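Skustia Community Help
Home and Laundry > Folding and Storage

Folding T-shirts on a bed when no table is available

Posted by Marcelino Furtado
Status: open to further replies

I am writing on behalf of the residents of the second floor at Gustmont House, where I coordinate the shared laundry schedule. The folding table in our laundry room was removed in March to make space for an additional dryer, and residents have been asked to fold their clothing in their own rooms. The rooms are furnished with a bed, a wardrobe and a narrow desk. The desk is not deep enough for an adult T-shirt laid flat, so most of us now fold on the bed.

The results have been disappointing. T-shirts folded on the bed come out uneven, with one sleeve side wider than the other, and they no longer stack properly on the wardrobe shelf. Creases also form across the chest that were not there when the shirt left the dryer. I have tried folding boards made by Jernent, which are designed for a hard surface and tip to one side on a mattress.

I would be grateful for guidance on the following points.

Should the bed be made before folding, or is it acceptable to fold on the bare fitted sheet?

Should cushions and pillows be removed entirely?

Is there a recommended method for laying out a large, soft T-shirt so that both sides end up equal?

Residents have asked for written instructions that can be placed on the notice board. Replies that can be reproduced in that form would be especially welcome.

Rosimeire Cavalcanti
Accepted by the poster

A bed is an acceptable surface for folding T-shirts and light knitwear, provided that it is prepared first. I manage linen and personal laundry for a guest residence in Bragança, and our staff fold on beds whenever the linen room is in use. The procedure we follow is set out below, and you are welcome to post it.

Preparing the surface. Make the bed fully, or at minimum pull the bottom sheet flat and tuck it in on every side. Remove any quilt or thick comforter. A quilt gives way under the hand, and the shirt sinks into it at the point where you press the fold. A plain sheet over a firm mattress is sufficient. Cushions and pillows may stay on the bed if they are moved up against the headboard. They do not need to be taken to another room.

Sorting. Place the clean laundry on a chair or in a basket and take one item at a time. Do not empty the whole load onto the bed. Items at the bottom of a heap pick up creases while they wait, and the free area becomes too small to work on.

Spreading. Hold the shirt by two points on the same edge, lift it clear of the bed and let it drop so that air passes under the fabric. Set it down and draw the edge gently toward you until the larger folds have opened. The lower hem is the easiest edge to use on a bed, since you can stand at the side and draw the hem in your direction. Pull evenly. If one corner is pulled harder than the other, the body of the shirt will twist, and a twisted shirt cannot be folded evenly no matter how carefully the sleeves are handled.

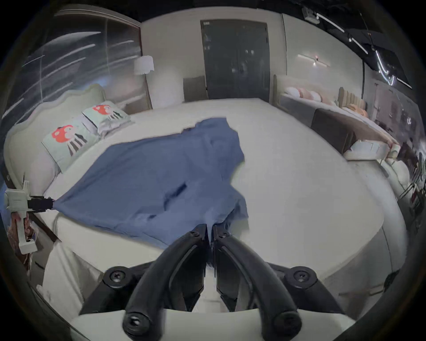
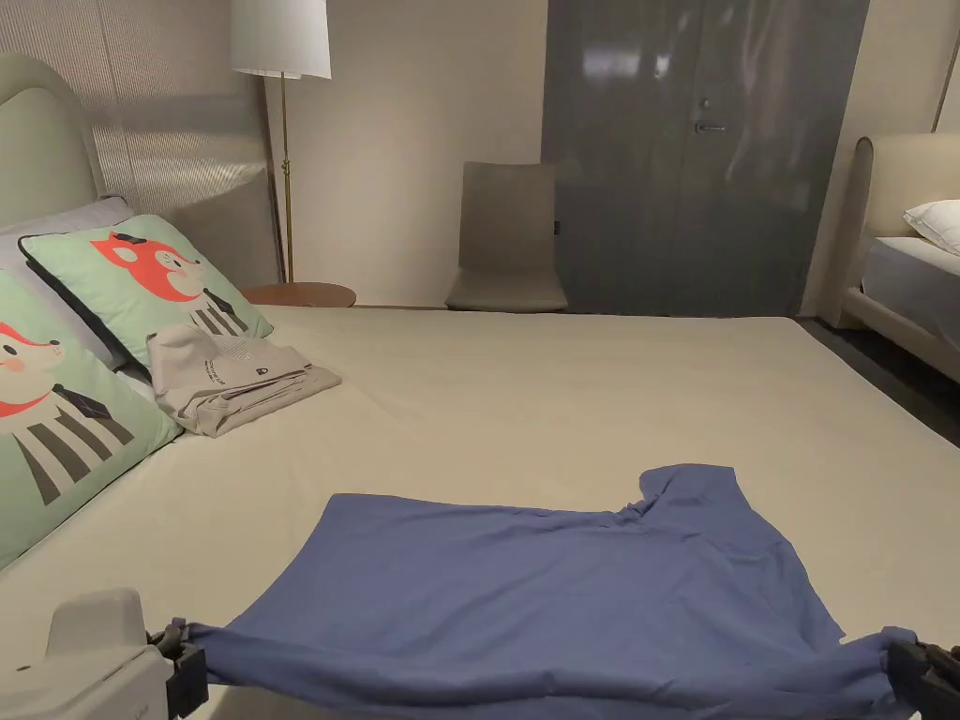 Photos: Rosimeire Cavalcanti / Skustia Community Help. Reuse on notice boards permitted with credit.

The cushions by the headboard leave ample room on the cover for a blue item to be spread out. In the second photo the T-shirt still has a crumpled area at the upper right, where the sleeve or shoulder has doubled over. Open that part before making any fold. Reach under the fabric, straighten the sleeve outward and smooth from the collar toward the cuff. A doubled sleeve is the most common cause of the uneven sides that you describe.

Folding. With the shirt face down and the collar pointing away from you, proceed as follows.

Fold one side toward the center, so that the new edge runs in a straight line from the middle of the shoulder to the hem.

Turn the sleeve back on itself so that it lies inside that edge.

Repeat on the other side. Compare the width at the shoulders with the width at the hem. If they differ by more than 2 fingers, open the second side and fold it again.

Bring the hem up toward the collar, stopping just short of it, and fold once more to suit the depth of the shelf.

Turn the bundle over and smooth it with the flat of the hand.

Placing finished items. Put each folded item near the head of the bed, away from the area where you are spreading the next one. The light gray garment in front of the rear cushion in the second photo is an appropriate position. Piles should be limited to five shirts while they remain on the bed. Taller piles lean when the mattress moves, and they will need to be folded again.

Regarding the creases across the chest, our experience is that they form when the shirt is left in the dryer after the cycle has ended. Residents should be asked to collect their laundry promptly. A crease that has already set may be reduced by smoothing the shirt while it is still warm, but a cold crease will generally require an iron.

Alcides Sales

I support the reply above with one reservation. At the residence where I am employed, we ask that T-shirts be folded from the shoulders and not from the hem. The collar is the only part of an older T-shirt that can be relied upon to remain symmetrical. Hems stretch with washing, and on inexpensive shirts the side seams often rotate toward the front. If the hem is used as the guide, the fault in the garment is carried into the fold.

The method is to find the center of the collar, lay the shirt face down and measure outward from that point by eye on each side. The side seams may be ignored.

With respect to the Jernent folding board, it can be used on a bed if a rigid panel is placed beneath it. A large drawing board or a shelf taken from the wardrobe would serve. Please confirm with the building office before removing any shelf, as some are fixed to the side walls.

I would also advise residents to check the height of the bed. Folding a full load on a low bed places considerable strain on the lower back. Kneeling on a small rug or sitting on a low stool beside the bed is preferable to bending from the waist.

Deividas Toom

In my view the bed should not be used. Hang the shirts. Our floor changed to hangers last year and the matter has not been raised again.

Comments on this topic

Marcelino Furtado
Thank you to all who replied. The procedure from Ms. Cavalcanti will be placed on the notice board with the photos, and the remark from Mr. Sales concerning the collar will be added under the folding section. Hangers were considered, but each wardrobe has a rail on one side only and it is needed for coats. May I ask whether the same procedure is suitable for children's shirts? We have 3 families on the floor.

Rosimeire Cavalcanti
Yes, with one change. Small shirts need a single fold from hem to collar. A second fold makes the bundle too thick for its width and it will open on the shelf. Mr. Sales is correct about rotated side seams, and I have no objection to the collar being used as the guide on older shirts. The hem is still the more convenient edge to hold when spreading.

Wagner Aguiar, topic moderator
A reply recommending a commercial laundry service has been removed under the advertising rules. Questions about folding fitted sheets should be posted as a separate topic under Bed Linen. This topic remains open.

Related topics
Storing sweaters on open shelves
Fitted sheets that slip off a deep mattress
Shared dryers and uncollected laundry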